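4.3 Gripper comparison on thin folded objects

The trials in Section 4.2 used rigid parts, for which finger geometry had little effect on the outcome. Folded paper is a harder case. A sheet that has been creased several times is stiff along the folds and soft between them, so the same closing force that holds it at one point will buckle it a few centimeters away. We used this property to separate the two finger designs under test: the curved Pranetti finger, which closes to a narrow contact line, and the flat Bucur finger, which closes to a broad pad. Both were fitted to the same pair of arms and driven by the same controller.

Each trial began with the object standing in a slotted holder. The left arm approached first and closed to a preset width. The right arm then closed from the opposite side, the holder was withdrawn, and the two arms held the object for the remainder of the trial. Commands were sent by teleoperation. Two operators, G. Babaei and L. Holanda, alternated in blocks so that neither worked with only one finger type. We ran 70 trials per finger type and discarded those in which the arms lost communication before the second grasp.

We scored a trial as failed if the object left the grasp, touched the floor, or rotated far enough that its long axis could no longer be recovered from the overhead view. Crease damage was scored separately by hand after each trial, on a three-level scale, by the operator who had not run that trial. This scoring was not blind to finger type, and the damage results should be read with that in mind.

With the curved fingers, 26 trials failed. Most of these failures occurred while the holder was being withdrawn. The contact line acted as a hinge, and a small difference in height between the two grippers was enough to start the object turning. Correcting the height after rotation had begun rarely helped, as the correction itself moved the contact line. With the flat fingers, 23 trials failed, a difference too small to support a preference on this measure alone. The type of failure was different, however. The flat fingers seldom allowed rotation. They failed when one pad arrived at an angle and pushed the sheet away before the other pad had closed.

Crease damage favored the flat fingers more clearly. The curved fingers left a visible dent at the contact line in the majority of completed trials, and the dent deepened when the same object was reused. For this reason we replaced the object at the start of each block. A control block run with unfolded card showed no difference in damage between the two designs, which suggests that the effect depends on the fold structure and cannot be put down to closing force alone.

The two-arm grasp with the flat fingers is shown in Figure 6. The object is held with its nose up, and its lower tip is clear of the floor. In this pose the widest part of the folded body lies between the grippers, where there is the most material to press against. Grasps placed lower on the body were tried during setup and dropped from the protocol.

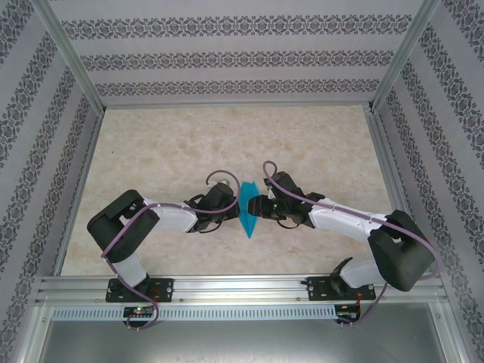 Figure 6. Two-arm grasp of a folded-paper object, held upright between the left and right grippers.

Two limits apply to these results. First, the cables were clipped along the outside of the links, and the loop above each gripper adds a small load that changes with wrist angle. We did not model this load. Second, the closing width was fixed within a block. A controller that adjusts width from motor current might reduce the push-away failures seen with the flat fingers, and we test this with the Drisolmont controller in Section 4.4.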